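Notes for Session 3: Sleep, Light and the Body Clock
Evening class, handout version, updated 2019-07-07

Picking up where we stopped last time, which was in the middle of my long ramble on naps. I promised to write the rest down so you wouldn't have to copy it off the board, and my board handwriting got some complaints in May (fair enough!).

So, two things push you toward sleep. One is pressure. From the moment you wake up, a sort of sleepiness debt builds in the brain, and one of the chemicals that goes along with it is called adenosine. The longer you're up, the stronger the pull. Caffeine blocks the spots where adenosine does its work, so the debt is still there, you just can't feel it for a while. I think of it as putting tape over the gas gauge.

The other thing is the clock. It sits deep in the brain, it runs on a cycle a bit longer than a day in most people, and it gets nudged back into line by light, mostly light in the morning. The clock doesn't care how tired you are. That's why you can stay up all night and feel oddly better at nine in the morning than you did at four – the pressure is worse, but the clock has started shouting "daytime" over the top of it.

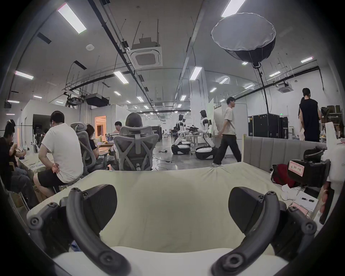 Now, naps. A nap pays off a little of the debt. A short one early in the afternoon usually leaves plenty for bedtime. A long one at six in the evening eats up most of the pressure you were saving, and then you lie there at midnight wondering what's wrong with you. Nothing is wrong with you, you already slept! I did this for most of my twenties and blamed the neighbors.

The groggy feeling after a long nap has a name too: sleep inertia. It tends to be worse if you wake up out of deep sleep. Set an alarm, keep it short, and give yourself a few minutes before you drive or chop onions.

Let me give you the diary exercise again, because half the group wrote it down one way and half the other. Keep a sleep diary for 8 days. Write down when you turned the light off, when you think you fell asleep (a guess is fine, please don't watch the clock), any wake-ups you remember, when you got out of bed, naps, and the time of your last coffee or tea. Fill it in after breakfast. If you miss a day, leave it blank and don't make it up.

Last term's group at the Junari center handed in 137 filled-in diary days between them, and the thing that jumped out at me was the weekend. Bedtimes drifted a bit, sure, but wake-up times drifted a lot more. People call that social jet lag. You sleep till eleven, your morning light comes hours late, your clock slides later, and then the next workday feels like you've flown in from somewhere.

What about the room itself? Dark, quiet and on the cool side is the usual advice, and I don't have anything cleverer to add. Your core temperature drops as you fall asleep, and a stuffy room gets in the way of that. Heavy curtains help if you've got a streetlight outside. If you live with a snorer, foam earplugs are cheap and you do get used to them.

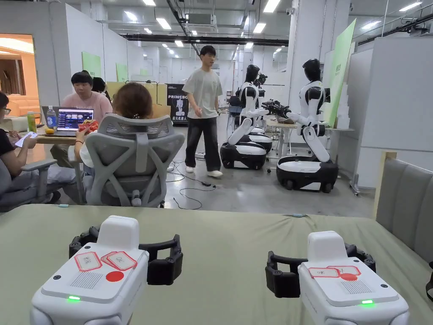 If I can't fall asleep, should I stay in bed and wait?

Get up after a while, go sit somewhere dim, do something dull, and come back when your eyes are heavy. The idea is that bed should mean sleep to your brain, and lying there annoyed teaches it something else. There's no magic number of minutes. When you notice you're getting cross, that's your cue.

A bit more on caffeine, as I rushed it. A strong mug of coffee can have nearly 200 milligrams in it, depending on the beans and how you make it, and for a lot of people half of that is still hanging around five or so hours later. It varies hugely from person to person – some folks clear it fast, some are still buzzing at bedtime from a lunchtime cup. Try moving your last one earlier for a week and see what your diary says. Decaf has a little in it as well.

Alcohol is the sneaky one. It does knock you out faster, so it feels like it's helping, and then the second half of the night gets choppy. Look for early wake-ups in your diary on those nights. 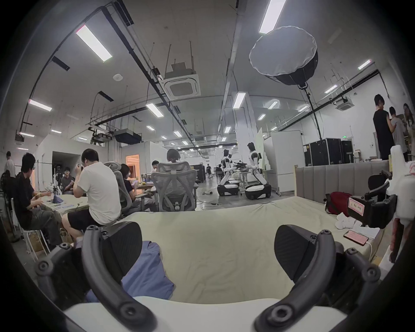 Apolinar Villaseñor wrote back after the first handout that all this is fine for people with office hours, but he works rotating nights at the Khamphan bakery and "morning light" for him is the drive home, right when he's trying to wind down. Could I please say something for the night crowd?

I could, and I should have done it sooner. On a run of nights, get bright light in the first part of the shift and go easy on it toward the end. Once you're home, go to bed soon, in a room as dark as you can make it. Some people wear sunglasses on the way back, which is OK on foot or on the bus, but skip them if you're driving sleepy. A nap before the first night shift helps too. Rotating shifts are tough on anyone, and if you get any say in the rota, most people find it easier to move from days to evenings to nights than the other way round.

If you snore loudly and wake up choking, or you're sleepy all day after what should be plenty of sleep, take that to your doctor. A diary won't fix it, though do bring it along.

For next time: diary, please, plus the short reading on teenagers and late clocks. Copies are in the tray by the door.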